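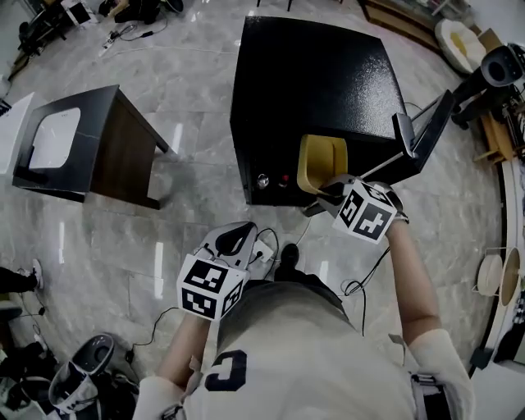
Section 4. Hand-held grippers – start of shift
Grustus set-up guide, Zisthorpe site, November 2022

For anyone moving over from hand packing. Read it once before your first go, then keep it by you. Questions to Leanne Staniforth.

4.1 Before you pick anything up
1. Check the floor. Cables off the walking line, power strips where you can see them.
2. Strap on, buckle done up. Snug, not tight.
3. One gripper per hand. Look over the black and white marker squares – clean, no tape, no peeling corners.
4. Squeeze each one 2 times. Jaw should close and spring back. If it sticks, swap it, tag it, tell Leanne.

CAUTION: never lift or swing a gripper by its cable. Replacment cables come from Plevau and take ages.

4.2 Doing the task
1. Stand square to the job. Feet clear of the cables.
2. Start recording, wait for the tone.
3. Do the task at your normal pace. No showing off.
4. Keep the marker squares in view. Sleeves and elbows are the usual trouble.
5. Dropped it? Carry on, finish, then mark the run as a drop. Do not delete it.

NOTE: 80 runs is a full shift. Stop there even if you feel fine. Wrists go first.

4.3 What changes for you
Old packing rates do not apply on gripper days. You are paid the Sedgwick line rate whatever the run total. Runs are used to teach the arms and not to score people – Igor Rutkowska has put that in writing, copy on the board. Some of the lifting jobs will go to the arms from May. Nobody has a final list yet, so ask Igor, not your team lead, they dont have it either.

Breaks are fixed now, 2 per shift plus lunch. Grippers down, strap off, leave the area.

4.4 Finishing
1. Stop recording before you unbuckle.
2. Grippers back on charge, jaws open.
3. Coil cables loosely. No knots.
4. Sign the sheet. Faults to extension 690.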